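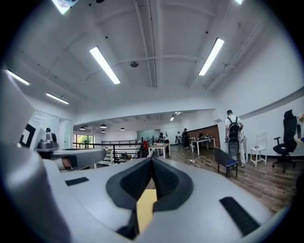

Freitag, kurz nach 10. Endlich mal wieder ein Eintrag von mir, die Woche war voll (Soudabeh, du hattest recht, der Oktober frisst uns auf!). Thema heute: Umräumen oben auf der Galerie. Die zwei weißen Tische auf dem Holzboden bleiben erst mal so, mit Platz zum Geländer hin, damit man mit den Kisten von Juhl noch durchkommt. Ich hätte sie ja lieber unter den vier dunklen Kuppellampen hinten, aber Kaj meint, da wird's zu eng – na gut.

Sortiert wird weiter nach Liste: 40 Kleinteile pro Kiste, Rest geht zurück ins Regal. Neun Kisten sind fertig beschriftet, die von Treltex noch gar nicht.

- Etiketten nachdrucken, ca. 40 Stück
- Villads wegen Leiter fragen
- Klebeband!! (das gute, nicht das von letztem Mal)

Nach der Mittagspause mache ich mit den Treltex-Sachen weiter.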